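Sweater listing stuck in "Pending review" after relist
Opened by: Yuk-lan Yang
Product: Clerulier seller app, listings 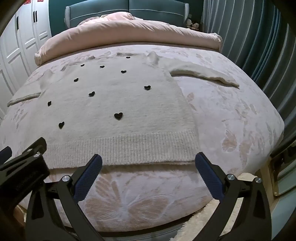

Listing photo 1: cream knit sweater with black hearts, laid flat on the bed.

Yuk-lan Yang, 9:12 am
I sell secondhand clothes through Clerulier and one of my listings won't go live. I ended it last week to change the price and relisted it the same evening. Since then it says "Pending review" and buyers can't find it in search. My other listings are fine. The price is 40 and the category is Women > Knitwear. I have signed out and back in, and I deleted the app and installed it again. No change.

Ravinder Campbell (support), 9:49 am
Hi Yuk-lan, thanks for the details. Please check the following and let me know what you find:
Open the listing and tap Edit. Is there a red mark next to any field?
Does the status look the same on the website as in the app?
Did you use "Relist" or "Copy to new listing"?

Yuk-lan Yang, 10:20 am
No red marks. The website says the same thing. I used Copy to new listing, because Relist was grayed out. I also got an email saying the item was live, with a link that goes to "Page not found."

Ravinder Campbell (support), 10:41 am
The email goes out when the listing is saved, before the review step, so it doesn't tell us much. Relist should not be grayed out on an ended item. I can see two records under your account with the same item code, one ended and one pending. Passing this to the listings team. Please don't edit the listing until they have looked at it.

Internal status changed: Open > With listings team
Assigned to: Severin Fankhauser

Severin Fankhauser (listings), 1:15 pm
The ended record still has a shipping label attached. It was bought through Mitgate and never used or voided. While a label is open the system treats the item as sold, so Relist is disabled. Copy to new listing skips that check but carries over the old item code, and the duplicate is then held for review. The review queue doesn't pick up duplicates, so it would have stayed there.

Yuk-lan, did a sale on this item get canceled?

Yuk-lan Yang, 1:34 pm
Yes, in September. The buyer changed her mind after I had bought the label. I refunded her but didn't do anything about the label. I didn't know I had to.

Severin Fankhauser (listings), 2:05 pm
I voided the label from our side and removed the pending copy. The original now has Relist available. Photos and description are kept. Please relist from there and set the price again. The label refund goes to your seller balance and can take up to 12 days.

Yuk-lan Yang, 2:26 pm
Relisted and it shows up in search. The sleeve measurement was blank, so I typed it in again. Everything else was there.

Severin Fankhauser (listings), 2:40 pm
Thanks. The blank measurement is a separate known problem with older knitwear listings. I added your case to that ticket.

Internal status changed: With listings team > Resolved
Follow-up: show a warning on canceled orders with an open label. Owner: Yen-ting Ng.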